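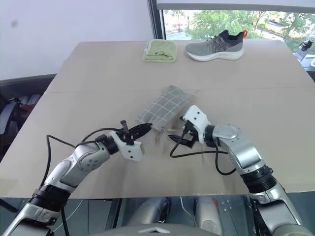 Gray check cloth on the beige table, with a green towel and a knit sneaker at the back.

Cloths, Towels and Knit Shoes: Questions We Get

Last updated Jul 26, 2026

Do I need a special way of folding kitchen cloths?
No. Thirds one way and half the other works for most of them. We've read plenty of folding guides that promise twice the drawer space, and we have yet to see a drawer get bigger. Pick one fold and stick with it so the stack stays even.

Is a check or grid pattern really easier to fold?
A little. The lines give you something to match up, so you can tell early when an edge is wandering. That only helps if the pattern was printed straight on the cloth, and on cheap ones it often wasn't. Trust the hem first.

My cloth always ends up sitting at an angle. Does it matter?
Turn it square to the table edge before the first fold, or turn yourself. A crooked start gives you a crooked stack.

Should the printed part of a towel go on top?
If you like looking at it. We leave the design facing up on hand towels so they can be told apart on the shelf. Some people say this fades the print. Maybe, in a sunny room, after years.

Does fabric softener make towels fluffier?
They feel softer and dry your hands worse. We stopped using it. Brovlow readers write in every November to defend it, and we're still not convinced.

Can knit sneakers go in the washing machine?
Check the label. If it says no, believe it. If it says yes, take out the laces, use a mesh bag and run a cold, gentle cycle. Skip the dryer — heat and glued soles are a bad mix, whatever the forum posts say.

What about white soles?
Dish soap, an old toothbrush and 15 minutes of your time. We tried two of the paid sole cleaners and couldn't see a difference worth the money.

Is it okay to put shoes on the folding table?
Clean ones, sure. Keep them well back from the laundry and wipe the surface afterward. Shoes you've worn outside should stay on the floor.

Do I have to clean the seam on a two-panel table?
Yes, and it's the part everyone skips. Lint collects there and ends up on the next dark shirt. A damp cloth along the join will do. You don't need a crevice tool.

How many kitchen cloths should one household own?
We've seen 20 recommended, usually by someone selling them in packs of 20. Count what you use between washes and add a few spares.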